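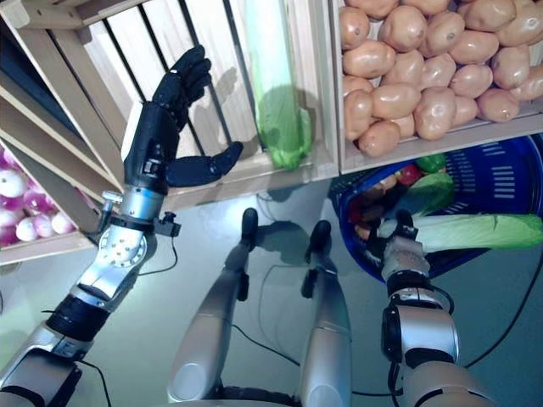 Every house I have lived in has had a vegetable drawer, and every vegetable drawer has had a carrot at the bottom that bends. Crates on a wall cured me of most of this. You can see what you've got, you can see what you've forgotten, and you can no longer pretend you bought that swede on purpose. Fill them from a basket with slots in the side, like the round blue one with the peppers and lettuce in it, and put it down on the floor right under the crates while you unload. Walking back and forth to the table with one cabbage at a time is exercise, I suppose.

Slatted crates beat solid boxes. Vegetables sulk in stale air, and a gap between the boards also lets the dry soil fall out on to the floor, where you'll sweep it up, instead of collecting in a corner until it sprouts. I bought mine from Rebelo, a garden shop outside Pornetham that also sells hats. Sand any rough bits before you fill them. A splinter found by way of a potato is a poor start to supper.
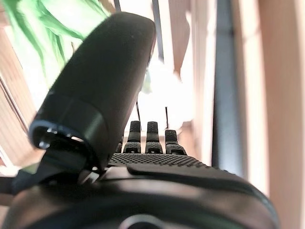

Leave a hand's width between the top of the heap and whatever is above it. You need to get your fingers in, round the thing you want, and out again without bringing the rest down on your feet. Crates tipped slightly forward are easier still, as long as the front board is high enough to hold back a round vegetable with ambitions.

Now, where to put what. Heavy things go low. I had a crate of squash on the top shelf for one winter and moved about beneath it like a burglar. If you must put them high, fix the stand to the wall first.

Potatoes want dark and cool, so a sack or a thick cloth over the crate. Green ones are the potatoes telling you that you didn't bother. Keep onions at the other end of the room. They make each other worse, like some couples.

Carrots keep longest with the tops twisted off. Leave the soil on until you want to eat them.

Cabbages are easy lodgers. Take off only the outer leaf that has gone, and leave the rest of its coat on. Napa cabbage is the soft one of the family and is better in the fridge if you won't get to it this week.

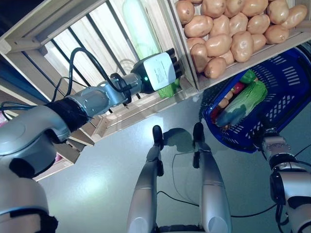

Peppers, lettuce and broccoli shouldn't be out for long either. Give them one small crate at eye level and treat it as tonight's dinner. Anything still there two days later is soup. I make it with around 200 ml of stock and a great deal of pepper, and call it green.

New shopping goes to the back, old shopping comes to the front. Shops do this every morning and we all reach past it for the fresh ones. At home there's no point reaching past, as you are also the shop. 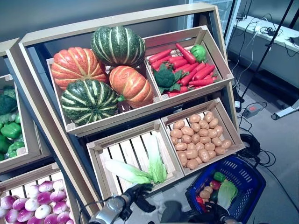

Four crates on two tiers, with artificial vegetables: pumpkins and carrots over napa cabbages and potatoes.

Once a month, empty the lot, brush the crates out and stand them in the sun. Don't soak them. Wet wood takes days to dry, and meanwhile you'll be living with potatoes in the bath.

Comments (3)

crumbtray: I lined mine with newspaper and it works well, though I now keep stopping to read the turnips.

Pornetham allotments, plot 60: Disagree about carrots. Box of damp sand, lid on, still eating ours in May.

mildew_and_sons: What about garlic?

Last updated: 1 February 2018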